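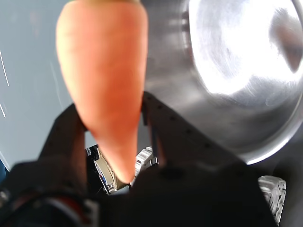
Kitchen teleop tips, what we've learned so far

Notes from the Irkcombe bench, updated November 2025. Mostly for new people taking a shift on the leader arm. Add your own at the bottom, keep it short.

Before you start

Wipe the fingers. Vegetable juice dries sticky and then the next thing won't let go when you open. Damp cloth, then dry cloth. Don't spray anything at the gripper.

Check the wrist camera. One smear on the lens and the whole batch is soup. Look at the live view, not just the lens.

Home both arms, leader first. If they disagree by more than a little at the elbow, home again.

Set the bowl where you can reach the far rim without straightening the arm all the way. Full stretch = shaky.

Shiny bowls

Steel bowls throw glare. Turn the bench lamp to the wall or hang a tea towel over it. Anjani swears by baking paper taped over the shade, works fine, just keep it off the bulb.

Don't get rid of glare in every single take though. The policy has to meet it sometime. We do a mix.

Damp folded cloth under the bowl stops it skating when you bump it. You will bump it.

Picking up carrots (and anything carrot shaped)

Grab a bit below the thick end if you're lifting off the table. Too near the tip and it swings.

Close slow, stop when it stops moving. No need to crush. If you see the fingers bow, back off a hair.

Wet carrots slide. Pat them dry unless wet is the point of the batch.

Peeled ones are worse than unpeeled. Leave peeled for people who've done a few shifts.

Swap the carrot when it gets bendy. A tired carrot teaches the wrong squeeze. Old ones go in the stock bag in the freezer, NOT back in the crisper.

Turning it upright over the bowl: lift first, then rotate, then travel. Doing all three at once looks slick and trains badly.

Letting go

Lower untill it's close to the bottom, pause, open. Dropping from up high bounces it out and makes a racket.

Open all the way. Half open and it hangs on one finger.

Back straight up before you go sideways, otherwise you take the rim with you.

Good takes, bad takes

Same speed all the way through. Hurried start and sleepy end is the most common thing we throw out.

Fumbled and recovered? Keep it. Mark it "recovery". Those are gold – Fluvura learns more from them than from ten clean ones, or that's how it seems to us.

Fumbled and used your real hand to fix it? Bin it. No hands in view after the start beep.

Don't sit still thinking at the start of a take. Think, then press record.

Move things between takes. Bowl left, bowl back, carrot pointing the other way. In September we had 200 takes with the bowl in the same spot and the arm went there even when the bowl didn't. Redid the lot.

Guiding by hand

Only with the arm in free mode, light on. Hold the forearm, not the fingers. Push on the fingers and you bend the mount, and the spare takes ages to come.

Keep your sleeve out of teh camera.

Your body

Roughly 37 minutes is where most of us get sloppy. Stop there, swap with somebody. Chair up high enough that your elbow rests.

Left handers – flip the leader arm base, 2 bolts, hex key is in the cutlery drawer.

Cleaning up

Power off, then wipe. Check down between the fingers for carrot bits. Hậu found a dried pea in there once, explained a whole week of odd grips.

Bowl in the dishwasher is fine. Cloths in the wash, not left on the arm.

Added later

Oksandra's list of labels is on the fridge now, use those exact words. (Oleksandra, sorry.)

Potatoes: wider opening, grab across the short side. More on these once we've done a proper batch.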